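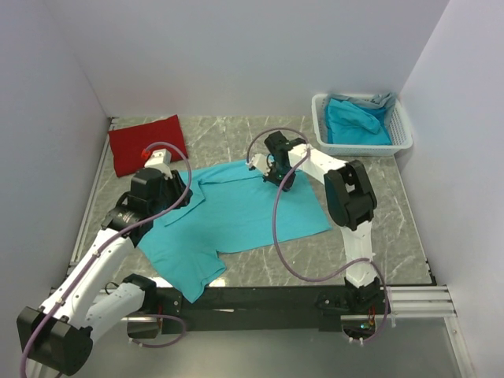

The folding tables are busy again at the Mellgate laundry room, where the long-promised shirt swap is finally taking shape, and anyone with a drawer full of tops that no longer fit is warmly invited to bring them along before the end of November.

The idea came out of the Collet sports club, which changed its colors last season and was left with boxes and boxes of perfectly good shirts (96 of them at the last tally, in all the usual sizes). It seemed a shame to let them sit in the dark, so the club asked whether Mellgate could wash, fold and pass them on, and Mellgate very kindly said yes.

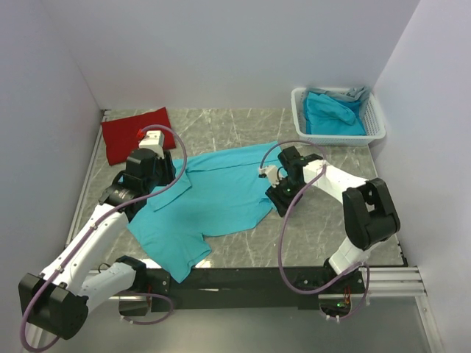 A turquoise polo shirt on the marbled work surface, with the white laundry basket at the back.

Folding a short-sleeved shirt is one of those jobs that looks like nothing until you have a pile of them waiting. The way they like it done at Mellgate is to spread the shirt out first, smooth the body from the middle toward the hem, bring the sleeves in, and only then think about the collar — which does have a habit of flopping over just when you believed you were finished! Towels and small cloths are folded too, and kept in their own stack so they don't end up in a bag of sportswear.

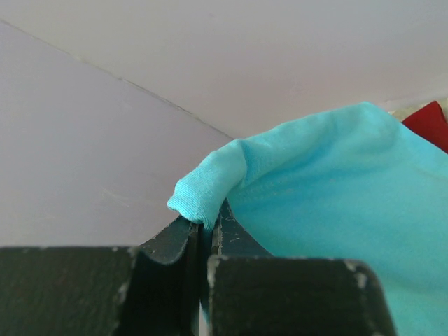 Soft turquoise fabric, with a folded edge curling over.

Drop-off is from 9 in the morning until 4 in the afternoon, at the side door on Flatach Lane, and the room stays open until 8 for people collecting. Please wash what you can at home beforehand, and empty the pockets, too. Shirts with a missing button are welcome all the same, as there is a mending box by the door and a good supply of thread.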